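Key escrow on a Zesten appliance after moving to full-disk encryption

Posted by Seidu Yakubu in Encryption and Key Management
August, 9:40 am

We run 21 Zesten storage appliances across three sites, the biggest being our Gronindale office. Until now only the data volumes have been encrypted. I've been asked to move to full-disk encryption on all of them, with the recovery keys escrowed to a Kerekes key server that already looks after our laptops.

The first appliance went through without trouble. On the second, the escrow job reports success and the Kerekes console shows a new record, but when I export the record and try it against the volume header I get:

unlock failed: no key slot matches (939)

The passphrase set at install still unlocks the disk, so I'm not locked out. Firmware is identical on both units. The only difference I can find is that the second unit had its master key rotated before I enrolled it. The vendor manual says rotation is "transparent to escrow", without saying what that means.

Two things I'd like to sort out before I touch the other 19. Is the escrowed record recoverable, or should I throw it away and enrol again? And is there a way to test an escrowed key that doesn't involve taking the appliance offline? Our policy people also want to know whether the escrow copy counts as a second key or as a copy of the first. I have no view on that.

3 replies

kestrel_ops
August, 11:15 am

Error 939 means the header was read correctly and none of the populated slots accepted the key. A damaged header gives a different code, so you can rule that out.

What you've most likely hit is the order of operations. The escrow agent doesn't read the key from the volume. It reads a cached wrapped copy that's written when the appliance is initialised. Rotating the master key rewrites the header and re-wraps every slot, but the cached copy isn't refreshed until the agent restarts. If you rotate and enrol in the same uptime, the agent faithfully sends the old key to Kerekes. The server has no means of checking it against the disk, so it records a success.

The record you have is therefore a valid escrow of a key that no longer opens anything. I'd mark it as superseded and leave it there. If you hold any header backups from before the rotation, that record is the only thing that will open them, and those backups should be treated as sensitive for the same reason.

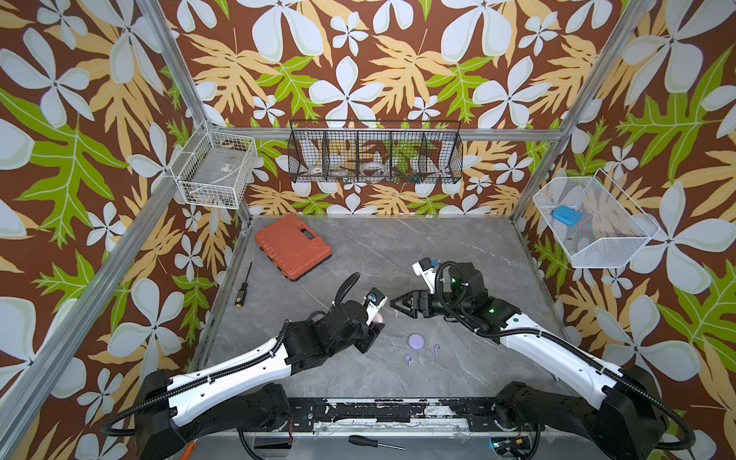 To re-enrol, restart the escrow agent (not the whole appliance), wait for the cache timestamp in the agent log to change, then run the enrolment again with the force option. Without the force option it sees an existing record and exits with status 0, which looks exactly like a successful run. Compare the key fingerprint in the agent log with the one in the console. They should be identical to the last character.

As for testing, you can do it live. Take a header backup, copy it to a separate Linux machine and run the unlock in test mode against the backup file. Test mode derives the key and checks it against the slots without mapping a device, and the appliance keeps serving the whole time. Wipe the header copy afterwards.

zosamel_admin
August, 1:05 pm

We had the same thing on Zosamel boxes and just reinstalled them. Took nearly 55 minutes each. Might be quicker than mucking about with the agent if you haven't got much data on them.

t.marrow
August, 4:30 pm

I wouldn't reinstall for this. The data volumes are fine and the slot table is fine – the fault is all on the escrow side.

On the policy matter, it depends on how the escrow was configured. If the agent creates its own slot with its own recovery key, you have two independent credentials and can revoke one and leave the other alone. If it's in clone mode, the server holds a copy of the existing credential, and revoking it means changing the passphrase as well. List the slots on an enrolled unit. Two populated slots means separate keys, one means clone mode. Auditors generally prefer the first arrangement, as access to the recovery key can be logged and authorised on its own.

I'd also put the rotation after enrolment in your runbook, with an agent restart and a second enrolment following it. Check the fingerprint both times. Don't rely on the exit status.

Seidu Yakubu
August, 5:20 pm

Restarted the agent, re-enrolled with force, fingerprints now match, and the key passes in test mode against a header backup. Two slots populated. I've kept the old record and marked it superseded.

Related items
Rotating master keys on a schedule
Escrow agent log shows no cache timestamp
Header backups: where to store them and for how long
Zesten appliance won't accept recovery key after firmware update

Last updated: August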